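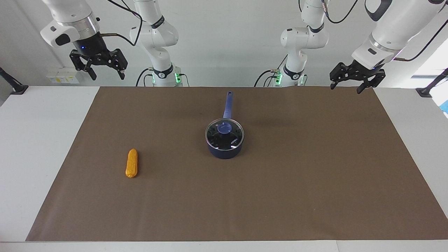
Visita ao dia aberto da Guvholm, em Vamville, 31 de maio de 2026.

Cheguei de Randham no comboio da manhã e fiz o resto do caminho a pé. Da estação de Vamville ao edifício são 40 minutos, quase sempre ao lado da estrada, com passeio só a partir da segunda rotunda. Quem for de carro pode estacionar nas traseiras, onde ainda havia lugares quando cheguei. A entrada era livre. À porta davam um autocolante e uma folha com a planta do piso.

A Guvholm guarda utensílios de cozinha e brinquedos de cozinha, uns antigos, outros de compra recente. A folha fala em 1300 peças no total, das quais se vê uma parte pequena. O resto está em armários fechados, num corredor que também se podia percorrer nesse dia, mas sem abrir as portas.

## As salas da frente

A primeira sala é de esmalte: cafeteiras, leiteiras, escorredores. Há peças muito batidas, com ferrugem à volta das pegas, e outras que parecem nunca ter ido ao lume. As etiquetas são curtas e indicam o material, o diâmetro e o ano de entrada na coleção. Não indicam a origem, e fez-me falta. Numa prateleira baixa estavam várias tampas sem panela, arrumadas ao alto como pratos. Perguntei se alguma vez apareciam as panelas correspondentes. Disseram-me que é raro e que, normalmente, acontece o contrário: chegam panelas sem tampa.

A segunda sala tem alumínio e inox. Fiquei menos tempo ali, a luz era má e havia um grupo grande à frente da vitrina das panelas de pressão. Reparei numa série de fervedores com bico dos dois lados, útil para quem é canhoto. Ao fundo havia um moinho de café que se podia experimentar. Estava preso à bancada por um grampo, e mesmo assim andava de um lado para o outro.

## A sala das mesas

O que me levou lá foi a sala das mesas. As mesas são brancas e levam por cima uma folha grande de papel castanho, baço, que tapa quase todo o tampo e deixa uma faixa branca à vista. As peças ficam pousadas no papel, sem vitrina e sem etiqueta. Sobre aquele castanho liso vê-se bem a forma de cada coisa, e a sombra também.

Passei a maior parte do tempo à volta de um tacho pequeno, de cabo comprido, com tampa de vidro redonda. É uma peça comum. A tampa tem um aro de metal fino e um puxador de plástico ao centro, e o cabo acaba numa ponta com um furo para pendurar. Em minha casa houve durante anos um tacho do mesmo género, sem tampa, que servia para ovos e para aquecer leite, e que acabou no parapeito da varanda com salsa.

O vidro traz impresso, em letras brancas pequenas, o nome KONKA. Há ainda três traços curvos, também brancos, na zona exterior da tampa. Tentei perceber se serviam para medir ou para alinhar alguma coisa e não cheguei a conclusão nenhuma. Podem ser só enfeite. Perto do puxador fica o furinho do vapor, com um anel prateado. Vista de cima, a peça quase se reduz a círculos: o rebordo de inox, a tampa, o puxador, o furo. O cabo sai a direito e alarga um pouco para a ponta, e prende ao corpo por uma peça curta de metal.

Uma coisa que só se nota com a peça à frente: através do vidro, o interior parece quase preto, e o que se vê melhor são os reflexos. Para ver realmente o fundo é preciso levantar a tampa. Em casa faço isso sem pensar, apesar de a tampa ser de vidro precisamente para não ter de a levantar.

Há também uma maçaroca de milho de brincar, pequena, de um amarelo a puxar para o laranja, com as filas de grãos em relevo. Está bem feita para o tamanho. Ao lado do tacho dava uma ideia clara das proporções, e lembrou-me as cozinhas de brincar em que se misturam legumes de imitação com tachos que já foram dos adultos. Na minha infância era sempre assim, e os tachos a sério eram os mais disputados.

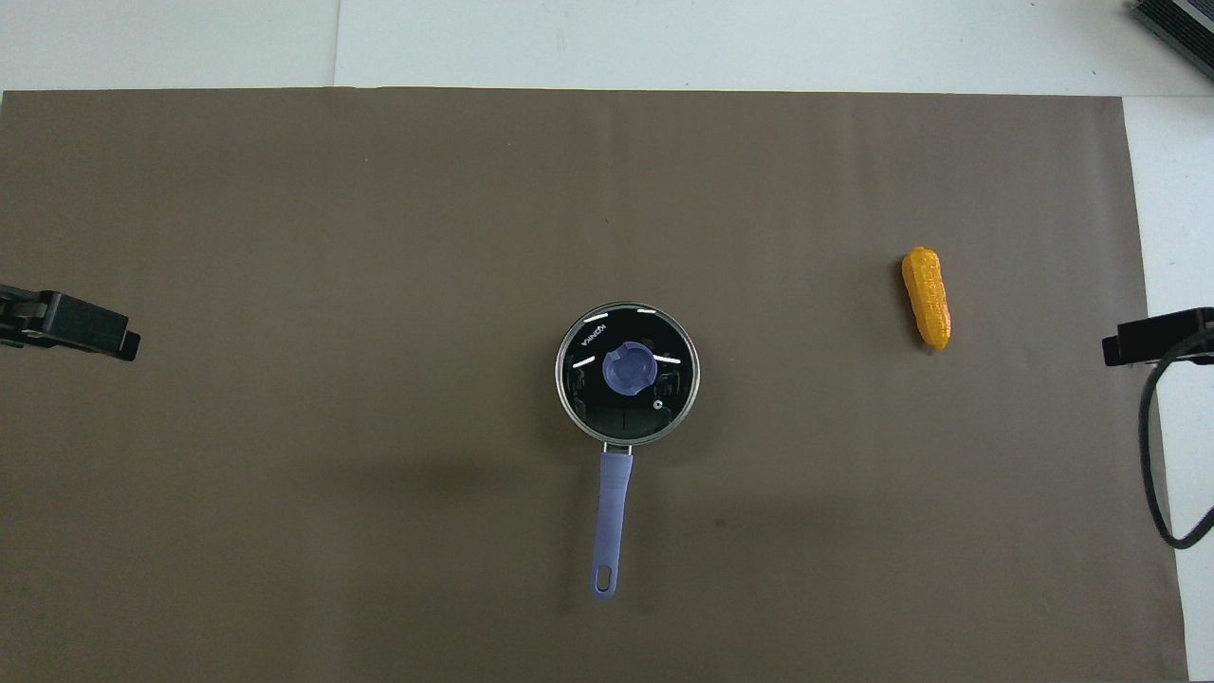
## O corredor dos armários

Do outro lado fica o corredor. Os armários são cinzentos, iguais, com um número em cada porta. No fim há uma bancada onde se mostrava como as peças são limpas antes de serem guardadas — água morna, sabão neutro e um pincel macio para as juntas dos cabos. As tampas de vidro são secas à parte, de pé, e só depois voltam para a panela, com uma tira de papel entre o aro e o rebordo. Tomei nota disso. Tenho em casa duas tampas que ganharam uma marca cinzenta a toda a volta, e suponho que seja de as guardar húmidas.

Perguntei pelos puxadores de plástico, que são o que costuma partir primeiro. A Guvholm não os substitui e guarda a peça como chegou. Para uso doméstico indicaram a Latuheru, uma loja da rua principal de Vamville que vende puxadores e parafusos avulsos. Passei por lá no regresso e estava fechada para almoço.

## Notas práticas

- O café fica no piso de cima. Sopa, pão e uma peça de fruta. A sopa era de grão com espinafres e estava boa, embora a servissem em tigelas pequenas.
- O bengaleiro fecha antes das salas. Convém ir buscar o casaco a tempo.
- As visitas ao corredor levam 50 minutos quando são acompanhadas. Sozinho faz-se em muito menos.
- Pode fotografar-se em todas as salas, sem flash.
- O elevador só dá acesso ao piso do café, e entre a segunda sala e a sala das mesas há 2 degraus sem rampa.

O próximo dia aberto está previsto para julho, com outras peças nas mesas. Se for, levo a minha panela de esmalte a que falta a tampa. Na primeira sala havia uma, com uma falha no rebordo, que me pareceu ter a medida certa.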